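3.2 Who keeps a computer going, and for how long

I should admit that I came to this part of the study with a hunch, and the hunch was wrong. I'd assumed people hang on to an old desktop for the money. So when the diary entries started coming in from Kandale and Trollel, I went looking for talk of prices and savings, and found very little of it. What people wrote about was bother. They didn't want to move their files, learn where all the buttons had gone, or lose the one programme that still did their accounts the way they liked. 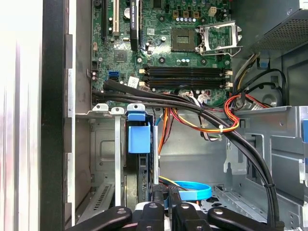
Vol. 27, p. 58

The diaries ran to 3143 entries once I'd thrown out the blank ones (and there were plenty of those, mostly from June, when everybody seems to have gone outside). I read every one, which took far longer than I'd told my department it would. My sorting was simple. If an entry mentioned a repair, however small, it went in one pile, and everything else went in the other. A fair few could have gone in either. Does blowing the dust out count? I said yes, though Říha's scheme, which I otherwise followed quite closely, would say no.

More than 300 entries described a machine being opened at home, and I loved these. People were nervous! They wrote about touching a radiator first, about screws put in egg cups, about closing the whole thing up again without having done anything at all. The Zellness survey lumps all of this under "maintenance", and I do think something gets lost there, as opening the case and shutting it again is a different sort of evening from fitting new memory.
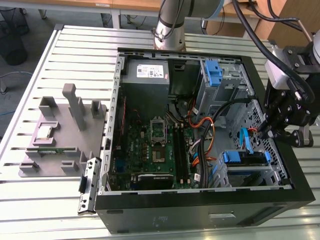 Figure 4. Desktop tower with side panel removed.

Trollel and Kandale differed less than I'd hoped, given how much I'd made of the comparison in my proposal. Trollel has had a repair shop on the high street for years and Kandale has never had one, so I expected far more home tinkering in Kandale. There was a bit more. Mostly, though, Kandale households just put up with slow machines for longer, and grumbled about it in the diaries at great length. I've kept the grumbling in a pile of its own for another paper.

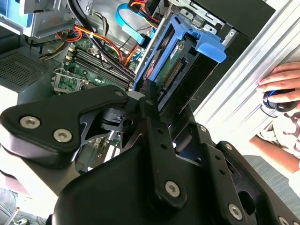
One Kandale diarist, reading a draft of this section, replied that I had the bother the wrong way round: it was the thought of choosing a new computer that put her off, and she'd have moved her files quite happily if somebody else had done the shopping. I've gone back through the piles with that in mind, and choosing does come up a lot, usually tucked in at the end of an entry about something else. I'll come back to it in 3.3.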